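3 min read

About Flurnent

Flurnent is a small company that sets up and looks after robot cells for packing and sorting work. We started in one rented room at Stornumau with one arm and a borrowed compressor. Now our customers are mostly pharmacies and small laboratories, and we visit them ourselves when something is wrong.

The cell we call Geum

Geum is our test cell for small bottles. Every new gripper works here before it goes to a customer. Yi-an Tak is responsible for it and keeps the service book by hand, because she likes to see the old entries beside the new ones.

The care is simple but must be regular:

After 300 picks we wipe the fingertips with a dry cloth and look for wear.

After 2,000 picks we take off both fingers, check the screws and teach the closed position again.

When a fingertip is changed, the arm runs at 30 percent speed for the first hour. Then we go to 70 percent, and only later to full.

Cables are checked by hand in every position of the arm — a cable that is fine at home position can pull hard when the wrist turns.

For the grip test we use a white pill bottle with a printed label, and amber bottles with white caps stand on the table below the gripper. The fingers must hold the bottle also when it is tilted, and the label must stay without scratches. 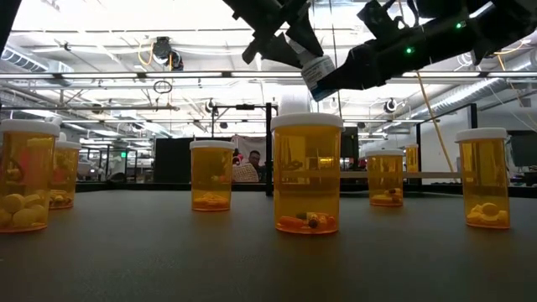
Repair and training

If your cell stops, please write to us the last message on the screen and what was changed before. For the Triscombe series we keep fingers, brackets and cables in our store. We also teach your operators, in groups of up to six persons, and the course begins at 9 in the morning in our workshop.

Contact | © Flurnent | Back to top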